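Ticket: Gripper stops short of pen cup, and question about reset rules at Table 3
Queue: Cell practice and standards
Opened by: Giang Phùng
Assigned to: Azra Karagiannis
Priority: Normal
Status: Closed, with one follow-up

Giang Phùng, 9:10 am

Hello, I am writing this ticket because I am not sure if we have a fault or if we have only a bad habit. Please move it to the right queue if I have chosen the wrong one.

On the pen cup task the arm goes to the approach pose and then it stops with a "target not confirmed" message. It happened on 4 attempts this morning. Between the attempts the operators on my shift each did something different. One pressed resume. One moved the cup by hand while the arm was only paused, and then pressed resume. One did the full stop and reset as the practice sheet says, but he was the slow one and the others teased him a little bit for this.

I have read the Prurska practice sheet again and I find section 7 is not clear. It says "the operator shall make the work area safe before adjusting objects". It does not say if a pause is safe. In my former workplace a pause was never counted as safe, so I would like to have an answer in writing.

Azra Karagiannis, 9:35 am

Thank you Giang, right queue. I will answer the second question first because it is the more important one.

A pause is not a safe state for hands. When the arm is paused the motors are still powered and the program can continue from the tablet, also from another person's tablet. Before anybody reaches over the table, the operator must use the stop button, wait for the light to go steady, and say aloud "stopped". The operator who was slow did it correctly. Please tell him so from me.

For the fault, could you send me the software version, the lighting setting, and if the table was wiped at the start of the shift? I would also like to know where the cup was standing.

Giang Phùng, 10:05 am

Software is the Sornonon build from September, no changes. Lighting is the normal ceiling light, everything on. The table was not wiped. It is written on the start list, but the box was ticked anyway. I looked and there are smudges and some dust specks.

The cup is the pink mesh one with the two markers, the lime green and the magenta. I believe it was in the usual place, but we have no mark on the table for it, so "usual" is my own opinion. I have left everything as it is and pressed stop.
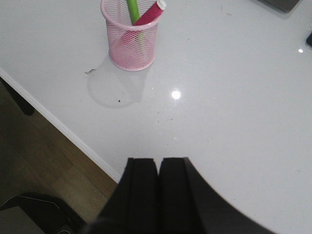

I have also checked the log from the arm. The fingers were commanded open on each attempt and there is no grip force recorded, so I think the arm did not touch the cup. The stop comes always at the same step, after the approach and before the reach.

Azra Karagiannis, 10:40 am

Good, please leave it stopped for now. I see glare on the tabletop, on the open part to the right of the cup. The table is glossy and the light comes back from it as a bright round spot. The confirm step in the Sornonon build is known by us to be sensitive to this. I can't say yet that it is the reason.

The mesh is my other suspicion. The markers can be seen through the side of the cup, and the confirm step may have trouble to decide where the cup ends. Ilari Hirvonen wrote the object list, so I am adding him.

Please try in this order, and change only one thing each time:

1. Wipe the table with a dry cloth, everything else the same. Run 3 attempts.
2. Turn off the row of ceiling lights nearest the table. Run 3 attempts.
3. Take the markers out of the cup. Run 3 attempts.

Full stop before every change, also for the cloth. I know it is boring.

Ilari Hirvonen, 11:15 am

Hi both. Mesh cups are allowed on the object list, but with a note: "solid cup preferred for training of new operators". I admit the note is on the second page and few people get that far.

One remark about the practice side. The operators should not move an object to help the arm and then save the attempt as a normal one. If someone moved the cup in the middle, that attempt must be marked as assisted. Otherwise the success numbers are too nice and we will believe them. Giang, can you check how the attempt with the moved cup was saved?

Giang Phùng, 11:50 am

I checked. It was saved as normal. I have changed it to assisted and written a comment with my name. The operator did not know about the assisted label, and I must say I had forgotten where to find it in the menu myself. It is under "more".

Results of the test:

Step 1, table wiped: failed on all 3 attempts, same message.
Step 2, nearest lights off: all 3 attempts confirmed, and the arm picked the cup.
Step 3, I did this with the lights still off: all 3 confirmed.

So in total 9 attempts today with a full stop in between where something was changed. It took almost one hour, with one interruption for a phone call.

Azra Karagiannis, 1:20 pm

Very clear, thank you. Step 3 doesn't tell us much when the lights were already off, this is my fault for not writing "put the lights back". I will not ask you to repeat it today.

My reading is that the reflection disturbs the confirm step. The arm did the correct thing when it was not sure — it stopped and did not guess. I would like the operators to hear it this way. If the arm stops often, people start to press resume without looking, and this is the habit I am worried about.

Please use the lights-off setting at this table until further notice. I have asked Eetu Hyvönen for a matte mat. He has one from Heinonen that may fit, but he needs to check that it lies flat at the front edge and doesn't slide when a hand leans on it.

Eetu Hyvönen, 2:05 pm

The mat is a bit too long, I can cut it. I will tape the edge on all sides. I can also put a thin tape mark for the cup position if Ilari agrees on the place. Who signs for the mat? It changes the surface, so I suppose it needs a line in the cell record.

Azra Karagiannis, 2:20 pm

Yes, a line in the cell record, and I will sign. Ilari H. for the cup position, please. (We have two Ilaris in this queue. Kettunen only handles the tablets.)

New wording for section 7, to be used from now:

"Before reaching into the work area for any reason, including cleaning, the operator presses stop, waits for the steady light and says 'stopped'. Pause is not enough. The person who pressed stop is the person who releases it. If an object is moved by hand during an attempt, the attempt is saved as assisted. If the arm stops with the same message twice in a row, the operator doesn't press resume but opens a ticket."

Giang, is this clear for your shift? Please be honest, you are a better judge of it than me.

Giang Phùng, 2:45 pm

It is clear. I have one small request, to write what "work area" means. Some of my colleagues think it is only the tabletop. In my opinion the floor beside the front edge should be included, as the arm can reach over the edge.

Azra Karagiannis, 3:10 pm

Agreed. I added: "The work area is the tabletop and the floor within the taped line." There is no taped line at Table 3 at present, so Eetu, I am sorry, one more job.

Ilari Kettunen, 3:30 pm

As I am mentioned: I can move the "assisted" label out of the "more" menu and put it next to the save button. It is a small change and it will go in with the next tablet update, together with the Clarnitz fixes. I can't remove resume from the tablet, but I can make it ask for a confirmation after the second stop.

Azra Karagiannis, 3:45 pm

Please do both. I am closing this ticket. The mat, the cup mark and the floor tape are moved to a follow-up under Eetu's name. The lights stay off at Table 3 until the mat is signed in the cell record.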